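How a Gripper Learns to Tidy an Office

Reading level: ages 9 to 12
Last updated: February 7, 2025

Automation means getting a machine to do a job, or part of a job, that a person used to do. Many people think of car factories when they hear the word. Offices use automation too.

Pivstead is a company that rents out desks and rooms. In its Brirkby office there are 148 chairs and 82 desks. Every evening the same small jobs have to be done. Cups go back to the kitchen, pens go back in their pots, and cables are picked up so that people do not trip on them. In August the company started a project called Gindimus to find out which of these jobs a machine could do.

A robot needs a hand. The simplest kind is called a gripper. Most grippers have two fingers that open and close. The fingers often have rubber pads with ridges on them. Rubber does not slide easily, and the ridges help it to hold on, in the same way that the tread on a shoe helps you to stand on a wet path.

A robot also needs to learn how to use its hand. One method is to give a person a gripper with a handle. The person does the job with it, and a camera on the gripper records each movement. One recording is called a demonstration. For Gindimus, the staff made 578 demonstrations of picking things up and putting them down.
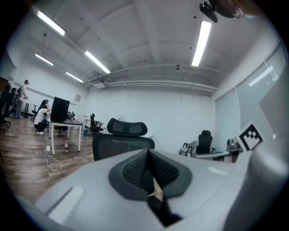
Offices are harder for machines than factories. In a factory, parts usually arrive in the same place and the same position. In an office, chairs get moved, people walk past or crouch down next to a desk, and a cable never lies the same way twice. Glass walls cause trouble as well. They reflect the lights, and a computer may mistake a reflection for a real object.

To help with this, some tools carry a marker, a square with a blocky black and white pattern. The computer knows the size and pattern of the square. From how big and how tilted it looks, the computer works out how far away it is and which way it is facing.

What changes for the people?

Some tasks become shorter. The evening tidy at Brirkby used to take 100 minutes, and part of that time is now spent on checking the recordings. A clip is deleted if the object was dropped or the camera was blocked.

Some tasks are new. Staff had to learn how to hold the gripper steadily, how to charge it and how to name the files.

Some tasks stay the same. Mending a chair, helping a visitor and deciding whether a piece of paper is rubbish are still done by people.

Not everyone at Pivstead liked the change at first. Several cleaners asked if their hours would be cut. The company agreed in writing to keep the hours the same until the end of the project, and to talk to staff before any robot is used.

Words to know

Automation: using a machine to do a task
Gripper: a robot's hand
Demonstration: a recording of a person doing a task
Marker: a printed pattern that a computer can find

Text by the Yurchenko Schools Desk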